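**Ticket 34: White cutting board rocks and slides on the black table**

Opened by: Senga Aitken, Randport
Assigned to: Niall MacLeish, Ornura household supplies
Priority: normal
Status: closed, one item open for the next order

## Problem as reported (Senga, 9:10)

Good morning. We received the large white cutting board in August, with the other household items from the same order. The board is used on the black table in our room in Randport. From the first week it has two problems, and I would like to describe them separately, because I am not sure that they have the same cause.

1. The board rocks. If I press on the right side with the flat hand, the left side with the handle slot comes up a little. When I let go, it falls back with a small knock.
2. The board slides. When something heavier is put down on it, the board moves toward the back of the table. I put a piece of tape at the edge and after one morning the board was 6 mm away from the tape.

The second problem is the worse one for us. The board has a printed red target and we use this as the place where things should be put. If the board moves, the target moves also, and then two persons do not agree where the cup was standing before.

I have washed the board one time, by hand, with normal dish soap. It was never in the dishwasher.

## First answer (Niall, 10:25)

Hi Senga, thanks for the clear report. Please try these before we send a replacement:

- Turn the board over and check if it rocks on that side too.
- Put it on another flat surface, for example a kitchen counter.
- Lay a straight ruler across the board and tell me the biggest gap you can see.
- Check under the board for crumbs, tape, or old glue.

Was the board stored standing up or lying down before you used it?

## Results of the checks (Senga, 13:40)

I did all four and wrote down the results the same hour.

**Other side.** When the board is turned over, it does not rock but it turns. You can spin it with one finger like a plate. I understand from this that the middle is lower on one side and higher on the other.

**Other surface.** On the counter in the kitchen it does the same, so the table is not guilty. I also put the ruler on the table and could not find any gap.

**Ruler.** The biggest gap is 3 mm, near the middle of the long side. I measured with folded paper and after that measured the paper, so please take it as a good estimate.

**Under the board.** I found one strip of clear tape close to the handle slot. I removed it and cleaned the place. The rocking is less now but it is not gone.

About the storage: Effie Skinner remembers that it was leaning against the radiator in the corridor for some 3 weeks before we made space for it. I did not know this when I opened the ticket. I am sorry, I would have written it in the first message.

## Answer (Niall, 14:15)

The radiator would do it. A plastic board which leans near heat takes a bend, and the bend stays when it cools. Yours is a small one and it can often be pressed out at home:

1. Wash the board in hot water from the tap and leave it in the sink until it is warm all the way through.
2. Dry it, and lay it on a flat floor with the high side up.
3. Cover it with a towel and put heavy books on the full area, corners included.
4. Leave it overnight. Do not look early, it must cool under the weight.

For the sliding, try a thin non-slip liner, the kind for kitchen drawers. Cut it smaller than the board so it does not show. Please do not use double-sided tape, it is very hard to get off and may be part of your trouble already.

## Next morning (Senga, 8:50)

We followed the steps exactly. The board was pressed on the kitchen floor under the Arango catalogs, which are very thick and which we never found another use for.

Result: with the ruler I can not put the folded paper under anymore, only one single sheet. When I press on the right side, I hear nothing. I call the rocking solved.

For the liner we had a roll left from the drawers. Skye Gunn cut one piece for the board. The first piece was too long and came out in front, the second piece is good.

## New small problem (Senga, 11:30)

With the board lying flat, I noticed that other things on the table were also not stable, and I think we had blamed the board for it.

- The blue plastic jug has a rounded body and it rolls if somebody touches the table. We keep it lying on the side in the back row, with the cap pointing up, and the wooden box next to it.
- The red cup with the white rim is light and walks away when it has nothing in it. It now has a place to the right of the box.
- The small orange bottle falls easily. It stands to the right of the board now, near the lower corner.
- The flat tray with the rounded corners has no problem. But the thin white cable ends up lying across it each time we tidy, and I would like to find another place for the cable.

Is there something I can put under the jug, or should I ask for a different jug? The back row is the one I would like to keep, if possible.

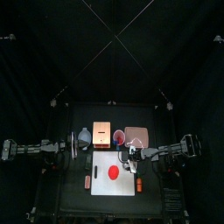 ## Answer on the jug and the layout (Niall, 12:05)

I would keep the jug. A small strip of the same liner under the body should be enough, because it only needs to stop the rolling. If you want it upright one day, we can look at a model with a flat bottom, but it will be wider and your box must move to the right.

The layout looks fine to me. For the cable, a hook or clip at the side of the table is the usual answer. We have clips in the Clalgate warehouse and I can add a bag to your next order without shipping cost.

How is the board?

## Last check (Senga, 16:20)

I put new tape at the edge of the board after lunch. At four o'clock it was still touching the tape. Sorcha Leckie pushed the board on purpose, with more force than I would use, and it did not move.

The jug has its strip and it stays. The cup still walks a little, but I can live with it.

The board will not be stored in the corridor again. I wrote this on a paper at the radiator.

Please add the clips to the order. From my side the ticket can be closed.

## Closing note (Niall, 16:35)

Cause of rocking: heat bend from storage, plus tape on the underside. Pressed flat by the customer, no replacement sent.
Cause of sliding: smooth board on smooth table. Liner added.
Open: one bag of cable clips, Clalgate, with the next delivery to Randport.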